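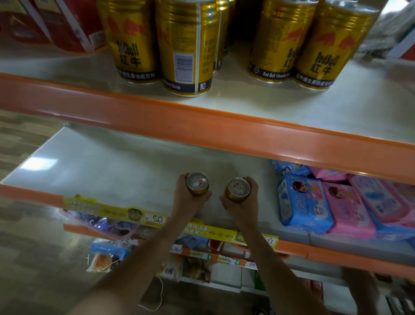 3. Shelf Gaps and Restocking Intervals

3.1 Stores and observation periods

The study covered 14 small grocery stores in two districts, Wulberg and Carnholm. All of them carry canned drinks, bottled tea and packaged snacks, and all are restocked by hand from a back room or from boxes kept under the counter. Stores with an automatic ordering system were left out of the sample. The stores in Wulberg are mostly near bus stops and get more foot traffic before 9 a.m. The stores in Carnholm are busiest in the evening.

Each store was observed for 20 days. A shelf section was recorded as a gap when no unit of the product assigned to it could be reached from the front. Units pushed to the back of a deep shelf were treated as present if a shopper could take one without moving other goods. We noted the time a gap was first seen and the time it was filled. Gaps that were open at closing time were carried over to the next morning, and the closed hours were subtracted.

3.2 Facings and product size

Small cans were a special case. A shelf section that holds one row of bottle packs can hold several rows of short cans, so a single case often does not fill it. Staff in most stores placed cans one or two at a time and built the group outward from the cans already on the shelf. Bottled tea sold in shrink-wrapped packs was easier to place but took up more width, and it was more often set down in a section meant for something else. 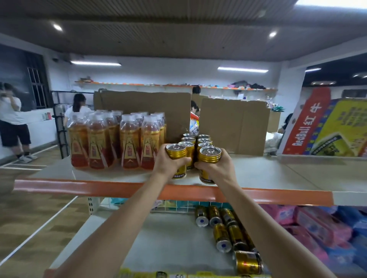 Figure 2. Short gold cans and shrink-wrapped packs of bottled tea on the same shelf.

We recorded 220 gaps in total. Drinks had shorter gaps than snacks in both districts. The median gap for canned drinks was 15 minutes in Wulberg and longer in Carnholm, where one person often ran both the register and the shelves. Price promotions did not change the length of a gap, but they did raise the number of gaps per day.

Following the coding rules in the Mudaliar shelf survey, we did not separate gaps caused by late delivery from gaps caused by late restocking. The Wamine stock logs would allow this for five of the stores, and we return to that subset in Section 4.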